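3.2 対象物と卓上環境

本節では、卓上の片付け行動を分析するにあたって設定した物品群と配置条件について述べる。先行する予備調査（Wi, 2月実施分）では、対象物を食器に限定していたため、飲料容器や個包装菓子が混在する休憩後の卓上に特有の判断、すなわち「残すもの」と「捨てるもの」の選別が十分に観察されなかった。そこで本調査では、Susstead棟の共用休憩室で日常的に見られる物品を基準とし、食器、飲料容器、食品包装、小型の箱類の四群を設けた。

食器群は陶製マグカップと小型の透明カップからなる。いずれも正立または横倒しの状態で置かれ、横倒しの場合は開口部の向きを統制しなかった。開口部の向きは把持位置の選択に影響すると考えられるが、実際の卓上では任意の方向をとるためである。飲料容器群には透明なプラスチックボトルを用いた。内容物の残量は片付けの終点を左右する要因であり、空の容器は回収箱へ、液体の残る容器は卓上の定位置へ移すという規則を参加者に事前に提示した。残量の判別を容易にするため、液体には着色したものを含めた。

食品包装群は印刷された小袋を中心とする。小袋は軽量で変形しやすく、他の物品の下や陰に入り込むことが多い。予備調査の記録では、最後まで卓上に残る物品の多くがこの群に属していた。小型の箱類は、収納先として扱われる場合と、それ自体が片付けの対象として扱われる場合とがあり、役割が一意に定まらない。本調査では役割を指定せず、参加者の判断に委ねた。

物品は1試行につき12点を上限とし、Fusisier方式の配置表に従って卓上に置いた。同方式は、卓面を中央域と周縁域に区分し、各群の物品が少なくとも一つは中央域に含まれるように初期位置を割り当てるものである。ただし、物品同士の接触および重なりは許容した。重なりを排除した配置では、持ち上げる前に隣の物品をずらす、二つをまとめて寄せるといった予備的な動作がほとんど現れず、日常の片付けとの隔たりが大きくなる。配置表は19種を用意し、同一の参加者に同じ表が連続して提示されないようにした。

卓は天板が暗褐色で光沢のあるものを使用した。光沢面では天井照明の反射が生じ、透明な物品の輪郭が視認しにくくなる。この条件は休憩室の実環境に近いため、反射を抑えるための敷物は用いなかった。周囲の観葉植物等も移動せず、室内は通常の使用状態を保った。ボトルとマグカップを含む卓上の状態を図3に示す。
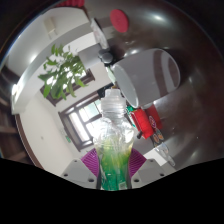

図3　卓上の物品。中央は緑色の液体が入った透明ボトル、その奥に横倒しの白いマグカップ、右側に赤い箱と小袋類。

各試行の終了は、参加者が口頭で完了を告げた時点とした。制限時間は設けていない。終了時に卓上に残された物品については、意図的に残したものか見落としたものかを直後の聞き取りによって区別し、後者のみを残置として計上した。コースターのように卓上に置かれていることが常態である物品は、定位置の解釈に個人差が大きいため、残置の集計から除外し、移動の有無のみを別に記録した。

動作の区分にはPrelard符号化表を用い、接近、把持、移送、解放の四段階に、調整を加えた五段階とした。調整とは、物品を持ち上げずに向きや位置を変える動作を指す。横倒しのマグカップを起こしてから運ぶ場合は、起こす動作を調整、その後を移送として符号化する。起こさずにそのまま運んだ場合には調整を付与しない。判定が分かれた区間については、2名の評定者が協議のうえ確定した。分析対象となる区間の総数は1000であり、群別の内訳と段階ごとの所要時間は次節で報告する。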